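천연 대리석 상판, 발수 코팅 업체 말 믿어도 되나요

글쓴이: 서향집
조회 784 | 댓글 13

이사 온 집 주방 상판이 베이지색 대리석입니다. 전 주인이 깔아놓고 간 거라 제가 고른 건 아니고요. 지난달에 관리실 게시판에 Panoreo라는 업체 전단이 붙었길래 전화해 봤더니 코팅 한 번이면 10년은 아무것도 안 스민다고 합니다. 레몬즙도 괜찮고 와인도 괜찮고 김칫국물도 괜찮다네요.

저는 이런 말을 들으면 일단 의심부터 드는 사람입니다. 10년 보증서 주냐고 물으니까 "보통은 그렇게들 쓰세요"라고 하더군요. 그게 대답인가요. 약품 이름이 뭐냐고 물으니 자체 배합이라 말해줄 수 없다고 하고요.

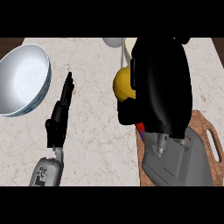
견적은 싱크대 쪽만 해서 400달러라고 합니다(여기 해외입니다). 옆집은 같은 업체에서 했다는데 만족한다고는 해요. 그런데 옆집은 집에서 밥을 거의 안 해 먹습니다. 저희는 매일 해 먹고 식초도 많이 씁니다. 실제로 받아보고 몇 년 써보신 분 계시면 말씀 좀 부탁드립니다. 업체 분들 쪽지는 사양합니다.

댓글

돌가루
석재 쪽 일 조금 했습니다. 침투형 코팅제는 얼룩이 스미는 걸 늦춰주는 거고, 산에 녹는 건 못 막습니다. 대리석은 탄산칼슘이라 식초나 레몬이 닿으면 표면이 부식돼서 뿌옇게 됩니다. 업체가 레몬즙도 괜찮다고 했으면 둘 중 하나예요. 모르거나 알면서 그러거나.

 서향집
 역시 그렇군요. 전화로는 아주 자신만만하던데요.

mercedes_c
메르세데스 코리입니다(Mercedes Ccori, 한국어 공부 겸 눈팅만 하다가 씁니다). 저희 집은 Ullen에서 했어요. 2년 됐고 만족합니다. 커피 흘려도 닦으면 자국이 없어요. 너무 나쁘게만 보지 않으셨으면 해요.

 돌가루
 커피는 바로 닦으면 코팅 없어도 대개 괜찮습니다. 코팅 안 한 자리랑 비교해 보셨어요?

 mercedes_c
 비교는 안 해봤어요. 그래도 닦을 때 물이 동그랗게 맺히는 건 보여요.

 돌가루
 물 맺히는 건 효과가 있다는 뜻 맞습니다. 다만 그게 식초에도 버틴다는 뜻은 아니라는 얘기입니다.

밥솥두개
저는 반대입니다. 왜 400이나 주고 맡기나요. 침투형 발수제 사다가 바르고, 설명서에 적힌 시간만큼 뒀다가 남은 거 닦아내면 끝이에요. 저는 9월에 한 번씩 직접 합니다. 환기만 잘하세요.

 서향집
 음식 닿는 자리에 써도 되는 제품인지는 어떻게 확인하셨나요? 그게 제일 걸립니다.

 밥솥두개
 라벨에 식품 접촉면 사용 가능이라고 써 있는 걸로 샀어요.

 서향집
 라벨을 누가 검증하는지도 좀 궁금하네요. 제가 너무한가요.

 밥솥두개
 네 좀 너무하십니다 ㅋㅋ 그럼 업체의 "자체 배합"은 더 못 믿으셔야죠.

낮잠도둑
표면에 막을 입히는 방식도 있습니다. 그건 산도 어느 정도 막아주는데 대신 긁히고 뜨거운 냄비에 약해요. 제 동생이 그걸로 했다가 가장자리부터 들떠서 결국 싹 벗겨냈습니다. 벗기는 값이 입히는 값보다 더 나왔어요. Panoreo가 어느 방식인지부터 물어보세요. 그것도 대답 못 하면 거르시고요.

서향집
방금 다시 전화했습니다. 침투형이냐 막을 입히는 거냐 물었더니 "두 가지 장점을 합친 방식"이랍니다. 그래서 안 보이는 구석에 먼저 발라주면 제가 식초 떨어뜨려 보고 결정하겠다고 했어요. 담당자한테 물어보고 연락 준다는데 아직 연락은 없습니다. 일단 밥솥두개님 쓰시는 제품 이름 쪽지로 좀 부탁드려요. 사기 전에 성분표부터 읽어보겠습니다. 그동안은 식초 쓸 때 쟁반 받치고요.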